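Does the wrist camera earn its keep?

The Skokent paper claims a wrist camera alone is enough to train a grasp policy that carries over to a new station. I'm not convinced. The headline result rests on 166 demonstrations and 3 seeds, and the baseline got around half the tuning.

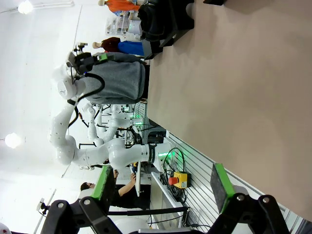 Yaneth Ospina thinks I'm being unfair, and that a small seed count is normal when every run ties up an arm. Fine, but then don't print the gain in bold.

What bothers me more is the objects. Shoes are a decent test — glossy leather, an opening that faces one way — and yet they got only 30 trials, all pooled into one number.

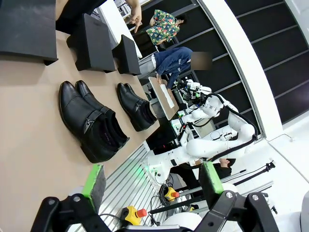
What I'd want to see

Results split by object, with failures listed. The authors promise an update in July.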